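Bottled water vs. filter pitcher: am I wasting my money?

Print | E-mail
3 min read

casimiro_m
OK so I need opinions, because my roommate and I have been going in circles on this since February. We moved into an older building and the tap water tastes like a swimming pool. It's safe, the city report says so, I read the whole thing. I just can't get it down. So I've been buying bottled, and my roommate (hi Iker) thinks I've lost my mind. We went through our receipts last night and I've spent $594 on water since we moved in. That one hurt a little!

He wants us to get a Trirkix pitcher and be done with it. I had a pitcher in college and it was slow, it leaked on the shelf and it was always empty when I wanted a drink. Is anybody happy with theirs?

pachecoiker
Hi. It was always empty because you never refilled it.

TahsinM
I've used the Trirkix for two years and I like it fine. The filter kills the chlorine taste completely. You do have to remember to change the cartridge, and the little reminder light on the lid is useless, mine blinks whenever it feels like it. I write the month on a piece of tape instead.

Before you buy anything, try filling a plain jug and leaving it in the fridge overnight with the lid off. In a lot of places the chlorine taste mostly goes away by morning. If your city uses chloramine it won't do much, so look for that word in the report.

casimiro_m
Just checked and it's chloramine. Figures. I might still try the pitcher, but the thing I like about bottles is that I drink more when there's one in reach. I work from my bedroom and I keep a few at the back of the desk by the wall, and I get through them without thinking about it. A pitcher in the kitchen means I get up, and if I'm on calls all afternoon I don't get up.

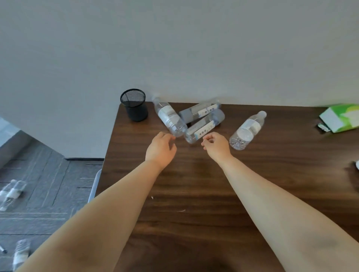

evie.b
Sorry, I'm with the roommate on this one. Buy one decent steel bottle, fill it from the pitcher when you make coffee, and you've got the same water in reach with no cases to drag up the stairs. I've had my Millarer forever, it's dented all over and it still doesn't leak. Paying that much for water makes me want to lie down.

casimiro_m
Steel makes everything taste like a spoon to me, though. Glass?

evie.b
Glass on a desk next to a laptop, brave. But sure, plenty of them come with a sleeve.

Nusrat A
I'll take the other side. We did the pitcher, then an under-sink thing from Casado that cost more than the sink, and we're back on bottled. The big five-gallon kind with a pump on top. You return the empties so there's a lot less plastic, and it works out way cheaper than small ones. Renters can't always mess with the plumbing anyway.

TahsinM
The pump ones are good, but clean the pump! My sister's got slimy inside and she blamed the water company for weeks.

pachecoiker
I'm not carrying a five-gallon jug up to the third floor. Putting that in writing.

casimiro_m
Fine, fine. The pitcher is $50 at the place by the bus stop, so I'll get it this week and a glass bottle with a sleeve to go with it. Iker is on refill duty for the first month. Does the cartridge need soaking first or do I just rinse it?

TahsinM
Soak it for 15 minutes, then dump the first two pitchers on your plants.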